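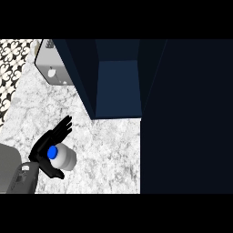
*Simulator view from the kitchen station: the hand with the blue-capped bottle.*

I went to the Michiels open day in Helville back in May mostly for the free coffee, and I stayed until they were stacking the chairs. If you've been wondering whether the Mindard simulator is worth a look for a hobbyist or a small school lab, this is my review after one long afternoon with it. I don't work for anybody involved, and I paid for my own parking!

Some background on me first. I've been messing around with small arms in my garage for a few years and I have broken more fingers (robot ones) than I want to admit. So a program where you can practice picking things up without snapping anything has a lot of appeal. Mindard is desktop software. You load a room, choose an arm and a hand, and then either drive it yourself or let a script have a go.

They had three stations set up in the big room. One was a warehouse, one was a workbench, and the last one was the kitchen, and that's where the line was. I waited long enough to finish two coffees.

**The kitchen**

I liked this one a lot. The counter is white marble with soft gray veins, there are dark navy cabinets, and somebody had fun with the backsplash, all black-and-white scrolls and curls. It's a fussier kitchen than mine. You look down on the counter from above, and that took me a while to get used to, with the cabinet leaning in at the top of the view. I kept wanting to duck under it.

The job was to get hold of a little white bottle and carry it across. The hand is black with several fingers, on a gray arm, and the blue cap makes the bottle very easy to keep track of against all that pale stone. On my first try I knocked it away from me. On my second I squeezed from the wrong side and it shot out like a bar of soap. The third time I came in slower, let the lower finger go underneath, and it held! I may have made a noise.

The controls are a regular game pad. One stick moves the arm, the other turns the wrist, and the triggers close the hand. My thumbs had it after ten minutes or so. What I never got comfortable with was depth. From that high angle I couldn't tell how far I was above the marble, and the shadow under the hand is so faint that it didn't help me much. You can switch to a side view, but the button for it is buried two menus down. Please move that button.

**The script demo**

Later on they let a trained script run the same job over and over with the bottle in different spots. The person at the desk told us it had practiced on 3000 starting positions, and that the basic package comes with 1000 of them ready to load. It was weirdly relaxing to watch. It still dropped the bottle now and then, and I was glad they left those runs in and didn't skip ahead.

I asked if any of this carries over to a real arm. The answer was "partly," with a lot of hand waving about friction. Fair enough. They had a real one behind a rope, but it wasn't running while I was there, and I'd have loved to see the two side by side. That was my one big letdown of the day.

**Price and what you need**

The home license is $149 for a year. The lab version is $2068 and adds the Gunham hand pack, which gives you a bunch of extra grippers plus the tools for training your own scripts. For a garage person like me the home license is plenty. I do think it's a little stingy that it limits you to one hand model, though.

It ran smoothly on their machines, but those were big towers with loud fans. I've since put the trial on my old laptop, and the kitchen stutters whenever I swing the view around. The workbench room is fine. Turn the reflections off if your computer is as tired as mine.

**Good stuff:** easy to pick up, the grasping feels believable, and the kitchen is nice to look at.

**Not so good:** judging height is hard from the default view, the menus are a maze, and the jump in price between the two versions is steep.

I'd give it four out of five. I've signed up for the home license and I'm still dropping bottles on day nine. If Michiels does another open day I'll be back, and I'm going straight to the kitchen before the line gets long.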